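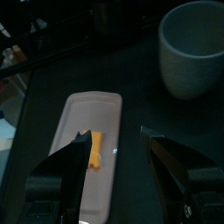 *Yellow-orange block on a pale tray, between two black gripper fingers.*

# Visit to the Grestance detector, Jernville underground laboratory

Date of visit: Feb 1, 2023

Purpose: to look at the installed Grestance time projection chamber before its spring run, and to decide whether our readout crates can share the existing timing system. Our host was Lâm Ninh, who is responsible for the detector's slow controls. Jhun Tolentino joined us underground for the part on gas handling and purification.

## Access

Jernville is a shallow site. The main hall, called Lưu on all the drawings, sits under roughly 200 m of limestone and is reached by a road tunnel. Equipment can be driven to the hall door on a standard truck. There is no shaft and no hoist schedule, so a crate delivered in the morning can be in the hall the same afternoon.

The price of easy access is a higher muon rate than at the deep sites. For a search for very rare decays this would be a serious limit. Grestance is mainly a development detector, used to measure charge transport and light yield in xenon gas under pressure, and the muons are useful to it as a calibration source. Lâm said that most of the drift velocity data taken so far came from through-going muons, with the radioactive sources used only as a cross-check.

Visitors sign in at the tunnel office, watch a short safety film and collect a hard hat and an oxygen monitor. The monitors are bump tested before each entry. Ours took several minutes to clear, and one was swapped for a spare.

## The chamber

The pressure vessel is a stainless steel cylinder lying on its side on two saddles. Inside it is a field cage made of copper rings held on plastic bars, with a resistor chain stepping the voltage down from the cathode at one end to the gate mesh at the other. A charged particle crossing the gas leaves a trail of free electrons. The field pulls them toward the mesh at a constant speed, and their arrival time gives the position along the axis. The other two coordinates come from the tracking plane behind the mesh.

The tracking plane carries 162 silicon photomultipliers in a square grid with the corners removed. Five of them are currently dead or too noisy to use. The dead channels are not adjacent, and the reconstruction fills them in by interpolation. A replacement board has been built, but fitting it means opening the vessel and then recirculating gas through the getter for a couple of weeks, and the group has chosen to wait until there is a second reason to open up.

The energy plane at the cathode end has seven conventional photomultiplier tubes behind sapphire windows. They are kept at vacuum, separate from the xenon volume, as the tubes would not survive the working pressure.

We asked about sparking. The December run was held below the design voltage after repeated trips on the cathode feedthrough. The feedthrough was taken out, cleaned and refitted with a longer insulator. It has been tested in argon and holds. It has not yet been tested in xenon at full pressure, and no result was available on the day.

## Gas system

Jhun took us through the gas panel, which fills most of one wall. Gas is driven by a double-diaphragm compressor through a hot getter, which removes oxygen, water and nitrogen, and then returns to the vessel. A cold getter in parallel is used when radon from the hot unit would be a problem. The valve positions for each mode are printed on a laminated sheet, with handwritten corrections in two places. We were told that the corrections are right and the print is out of date.

Electron lifetime is the working measure of purity. It is checked every shift from the size of the signal against drift time. After the last refill, the lifetime rose steadily for nine days and then leveled off. Jhun suspects outgassing from the plastic bars in the field cage and would like to replace them with a different polymer. Samples of the candidate material are being weighed before and after baking, and a purchase decision depends on those numbers.

Recovery of the xenon is by cryopumping into a bottle cooled with liquid nitrogen. There is also an emergency expansion tank, connected through a burst disk. The disk has never gone off. It is replaced on a fixed interval anyway, and the old ones are kept in a labeled drawer next to the panel.

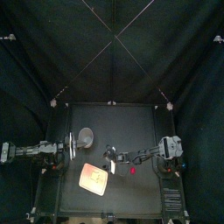
*Two robot arms over a dark gray table, with black cloth around it.*

## Timing and readout

This was the main item for us. The front-end boards sample continuously and send data over optical links to a readout rack in the service gallery. The links pass through the same cable duct as the high-voltage supply, in a separate metal tray.

The clock is distributed from a single master module, disciplined by a GPS receiver at the tunnel entrance. From the master it fans out over fibers of equal length to the front ends. Lâm showed a log of the measured skew between boards over the previous week. The spread was well inside one sample period and followed the air temperature in the gallery closely. Nothing in the log would rule out our crates.

Two points need follow-up:

- The master module has four free outputs, but two of them are reserved for Cirnby, the muon veto. Our current plan needs three. Either we daisy-chain two crates or we ask for a fan-out unit.
- The busy signal is active low on their side and active high on ours. An inverter is trivial, but it has to sit before the long cable run or the noise margin is poor.

The trigger itself is simple. A coincidence in the energy plane within a fixed window opens a buffer long enough to cover a full drift. The maximum rate with all channels read out is 200 Hz, set by disk writing and not by the front ends. With zero suppression on, the limit moves to the event builder. Normal background running is far below either figure.

## Cirnby veto

Cirnby is a set of plastic scintillator panels above and on both long sides of the vessel. Each panel is read out by wavelength-shifting fibers at both ends. Comparing the two ends gives a rough position along the panel and lets the group reject single-ended noise. The top layer is complete. The side layer facing the gas panel has a gap where the recirculation lines pass through, and simulation shows that this accounts for most of the untagged muons.

We saw the event display for a vertical muon. The track crossed the chamber in a straight line and matched the struck panel on top. A second event had a clear delta electron curling away from the main track, with a dense blob of charge where it stopped. The same blob-finding code is meant to be used later for double beta candidates, which should show a blob at each end of the track.

## Space and services

Floor space next to the readout rack is enough for two of our crates, but the rear doors will not open fully unless the spare nitrogen dewar is moved. Power is available from the clean supply. Cooling is by room air only. The gallery felt warm with the present load, and Lâm asked for our heat output in writing before anything is shipped.

The network drop is copper. Fiber to the gallery exists but is not patched through. The request has to go to site services and normally takes a month.

## Actions

1. Send crate power and heat figures to Lâm.
2. Check whether our clock input will accept a daisy chain without added jitter.
3. Ask Jhun for the connector drawing for the spare flange on the gas panel side.
4. File the fiber patch request with site services.
5. Return the second hard hat, which came home in the equipment case.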